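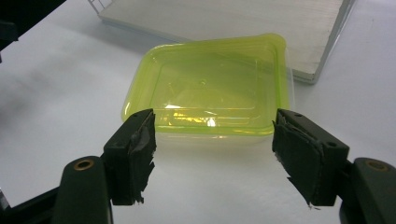 Subject: Re: [kitchenswap] orphan lids and the great cupboard purge

Hi all,

Vasilică Jitaru wrote:
> I pulled everything plastic out of the cupboard over the sink and I have
> 13 bottoms and 6 tops, and hardly any of them go together. My wife says
> toss the lot. Does anybody keep the shallow ones? They don't hold enough
> soup to bother with and they slide all over the shelf.

Don't toss the shallow ones! I love those things. I have a lime green one, see-through, rounded corners, and it gets used more than any of the tall tubs (which mostly just sit there smelling faintly of onion). Half the time I couldn't tell you if it started life as a tray or a lid, and I quit caring years ago.

Mine goes under the berries in the fridge so they don't drip on the shelf below. It's also good for crackers, or for corralling tea bags, or for carrying cut-up peppers from the board to the stove without losing half of them on the floor. And if yours have that little step inside the rim, try stacking them before you decide. Some nest really nicely and some wobble like crazy, so do it on the counter first, not up in the cupboard like I did.

For the sliding, I cut a piece of that rubbery shelf liner and it helped a ton. Hòa Khương told me she stands hers on edge in an old dish rack, next to the cutting boards, and I'm going to steal that idea when I redo the bottom cabinet in March.

The deep ones with no lids, sure, let them go. But if you're really giving up on the flat ones, bring them to the next swap and I'll take two or three off your hands!

Marcy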